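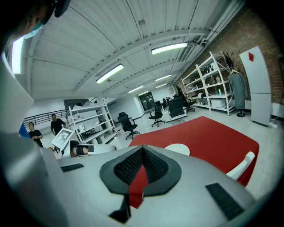 ceiling light, top left. more tubes all the way along

wrenfold
September 8, 2018
Right, lighting question. We rent a unit on the Nutton estate and the old tubes are going one after another. Landlord says we can swap to LED panels if we pay. Quote from the electrician is for 9 panels, all daylight white. Is daylight too cold for a place you're in all day? Got till November to decide, then the rent goes up and there's no spare cash for anything.

pebbledash9
Don't do daylight. Had it in my last place, felt like a dentist's. Go for neutral, 4000K or thereabouts on the box.

marrowfat
Disagree with above. If you're doing any close work you want daylight. Colours look wrong otherwise. I paint model boats and under neutral I can't tell navy from black till I take them outside.

pebbledash9
He didn't say he paints boats

wrenfold
She. And no boats. Mostly bookbinding and some box making. Colour matters a bit for the cloth but not all day long

oldkettle
What are they charging per panel? The Ominel ones were 50 quid each when I did mine, cheaper if you take a box. Fitting was extra. Check the quote says whether they take the old tubes away, you can't just chuck them in the skip, they've got mercury in.

wrenfold
Doesn't say. Will ask. Total came to just under 1,000 with fitting which seemed alot but I've nothing to compare it to

tinlid
That's fair for nine, if it's decent panels. If it's the Gemov ones walk away. Had two go in the first winter, drivers buzzing like a fridge. Shop wouldn't swap them without the box

marrowfat
Had Gemov for three years, no trouble. You probably had a bad batch

tinlid
Two bad batches then? One from each shop

oldkettle
Flicker is the thing to check, more than colour. Cheap ones give me a headache by dinner time. Hold your phone camera up to one in the shop, if you get bands rolling across the screen leave it on the shelf.

pebbledash9
Seconded. Also why not keep the fittings and just put LED tubes in? Tenth of the hassle. You only change the starter on some of them

marrowfat
Depends on the fitting. Some need rewiring and then the next tenant puts an old tube in and bang. I'd not do it in a rented unit

pebbledash9
You put a sticker on it. It's not hard

wrenfold
Landlord wants panels anyway, says it has to match the unit next door. Not up for argument aparently.

halfpenny
Get two colours then? Daylight over the bench, neutral over the rest. We did that at the Lie workshop, page 122 of the old lighting thread if you want the long version. Looks odd for a week, then you stop noticing

wrenfold
Hadn't thought of that. Would it not look patchy from the door?

halfpenny
Bit. Customers never said anything

marrowfat
I'd still do the lot in daylight

oldkettle
We know

wrenfold
Ok asking him to requote, three daylight over the bench and six neutral. Will post the price when it comes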